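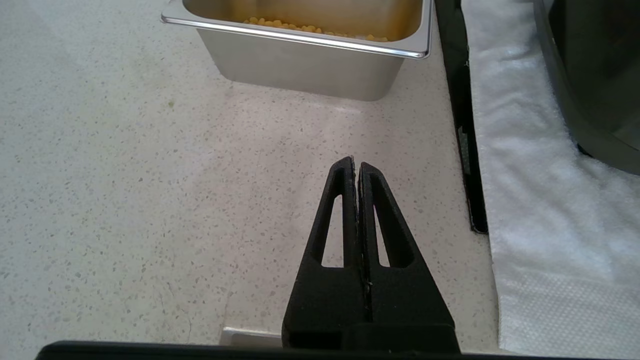
How long do households in Dinness keep a kitchen worktop before replacing it? Most keep one for well over ten years, and owners keep theirs longer than tenants do.

Figure 3. A pale countertop.

We interviewed 39 households in Dinness and 28 in Herine, following the question list drawn up by Desjardins for the earlier Eynon survey. Interviews began in January and took around two hours each, as people were asked to go through every repair they could remember. Burn marks and swelling near the sink were the usual complaints. Colour came up less often, and mainly in Herine, where many kitchens had been refitted before a sale. Tenants rarely knew the age of the worktop – in 10 cases we relied on the landlord's records instead. These cases are left out of Table 2 and treated separately in section 4.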